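Flutwood bench, grippers, notebook entry
16th April
A.B.

Started on the pair of hand grippers for the cloth work. Both had been giving trouble since the end of February and I had been putting off a proper strip-down. Notburga Zwahlen took the gray one, I took the white one. Writing this up from my notes so the next person at this bench can follow it.

State before we touched anything

Gray: width reading jumps near closed. With the jaws shut by hand it read 4 mm, then 0, then 4 again. Tag fixed on top but one corner had lifted enough to get a fingernail under.

White: jaws close evenly but the trigger comes back slowly. Log showed tag dropouts in the last session, mostly when the wrist was rolled. Housing had a film of hand grease on it and lint down inside the finger openings.

Neither had been dropped as far as anyone would admit. No cracks found on either one.

Strip and clean

Camera off first, caps on, into the tray. Then the four screws under the grip, which are not all the same length. The long ones go at the back. Put them in the front and they bottom out against the slide block and the jaw binds at half travel. We did this in February and lost a morning to it. I have put a strip of tape on the tray with front and back marked.

Lint is the main problem with cloth. It goes in behind the fingers, collects on the slide, picks up grease and turns into a felt pad. I pulled a plug out of the white one as long as my thumbnail. Soft brush, then a dry swab along the rail, then a swab with a little alcohol. Do not use the air line. It drives lint back into the trigger pocket and you will have to take that apart too.

The Drestar grease goes on the rail only, a thin smear, wiped back until you can hardly see it. The old Pillai spray can should not be used on these. It leaves the slide feeling good for a day and then goes tacky. I have moved the can to the other cupboard.

Return spring on the white one was tired. Compared it against a new one from the bag and it was visibly shorter. Fitted the new one. Trigger now comes back on its own from any position. Spring bag is getting low, I have written it on the order list.

Gray jaw reading

Notburga went through the reading problem on the gray one. She first suspected the finger tags, cleaned them, no change. Then the jaw itself: with the slide held still she could rock one finger sideways. The pivot screw had backed out. Took it out, cleaned the thread, put it back with a drop of the medium thread lock and snugged it down by hand. Let it sit over lunch. After that the finger would not rock.

Re-ran the open/close calibration. Five cycles were not enough to settle, she used 6. Closed now reads 0 each time, and full open repeats to within the last digit. Old calibration file kept in the folder with _old on the end, please don't delete it until we have a week of sessions on the new one.

Tag on the gray one

Peeled the old tag off, since the corner was never going to stick down again. Adhesive residue came off with alcohol and a plastic scraper. New tag printed at 100 percent, checked with calipers across the black border before cutting: 64 mm. The first print came out small because the printer had "fit to page" on. It always does after someone else has used it. If the border is wrong the distance will be wrong everywhere and nothing in the software will warn you.

Stuck it down from one edge, rolling across so no air got under. Left the margin of white around the black border this time. The old one had been trimmed right up to the black, and I think that may have cost us some detections against dark backgrounds.

Tag number is the same as before so no change to the config file.

Check with cloth

We don't sign a gripper back in on an empty jaw. Cloth behaves differently from a block. It pulls to one side, and if the fingers don't meet squarely it creeps out at the lower corner. So after calibration we do a run with a cloth while both grippers are recording. 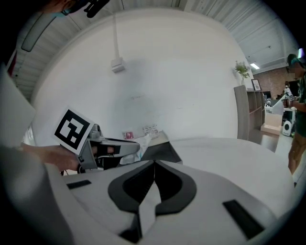
Cloth check, gray gripper with tag on top, from the white gripper's camera.

Procedure for that run, as we did it today:

Start both recorders and wait for the sync beep before moving. Pick the cloth up by a fold. Hold, then turn the wrist slowly one way and back. Open fully, let it fall, pick it up again. Do the same with a corner of a single layer. Swap hands and repeat.

Looked at afterwards:

Width on the gray one held steady through the single-layer grips. No jumping near closed. That was the main thing we wanted.

Tag on the gray one was picked up through most of the wrist turn. It drops out when the tag goes nearly edge-on to the camera, as it should. Before today it was dropping well before that.

White one: trigger log clean, no slow returns. One run had a gap of 432 ms in the camera stream. I could not get it to happen again. Reseated the cable at the camera end and ran another set with no gap. Not going to call that fixed. If anyone sees a gap in the stream, write the time on the sheet, and try the spare cable before opening anything up.

Lens

The wide lens needs a word because two people have now asked me about it. It sees a lot of its own housing and the corners go black. Both are normal and should look the same from day to day. What you are checking for is change. If the finger openings sit higher or lower in the view than they did last week, the camera has moved on its mount and the camera-to-jaw numbers are off. I saved a still after today's work in the reference folder. Flip between that and your own first still before you start a session. It takes a few seconds.

Clean the lens with the blower and the lens cloth only. The blue shop towels scratch it. There is already one fine scratch near the rim that I am not worried about, but I don't want more.

Mount screws on the white camera were finger loose. Tightened with the short driver and put a paint line across the head and the plate. If the line is broken, the screw has turned. Same paint line on the gray one.

Things I got wrong today

Refitted the trigger cover on the white one before plugging the switch lead back in. Had to take it off again. The lead tucks to the left of the post, then the cover goes on. If it goes to the right it gets pinched.

Forgot to set the clock on the second recorder, so the first pair of files has times that don't match. Marked both as scrap. Clock is set now.

Tested the spring action with the jaws dry before greasing and thought the new spring was too stiff. It was fine with grease on. Grease first, then judge.

Care between sessions

Brush the finger openings out at the end of every session that uses cloth. Don't leave it for the morning, the lint packs in when the grippers go into the case.

Hang them, don't lay them on the tag side. The lifted corner on the gray tag looked to me like it came from being slid in and out of foam.

Wipe the housings with a damp cloth. No alcohol near the printed tags, it takes the toner off.

Calibrate after any work on a finger, a spring or a pivot. No need after a battery change.

Log the closed reading at the start of each session. One number per gripper. If it has moved from 0, stop and check the pivot screw before blaming the software.

Parts used

One return spring, white gripper.
One printed tag, gray gripper.
Thread lock, grease, swabs.

To do

Order springs and a small tube of the Drestar grease.

Ask Drunutholm whether their pivot screws also back out. They run the same fingers on stiffer material and may have gone to a different screw. Notburga is writing to them.

Print a sheet of spare tags all at once at the right size, measure each, keep them flat in a folder. I'd like to stop going through the printer settings every time.

Look at a brush seal or a bit of felt behind the fingers to keep lint out of the slide. I made a paper template of the opening on the white one, it is in the drawer under the bench. There isn't much clearance and it can't touch the finger at full close.

Inspect the gray one's pivot again after a week of use. Paint line is on that screw too.

Added later, N.Z.: checked the gray pivot before locking up. Paint line unbroken, closed reading 0. Put both on the hooks with batteries out. Charger slot two has a bad contact, I taped over it, use the others.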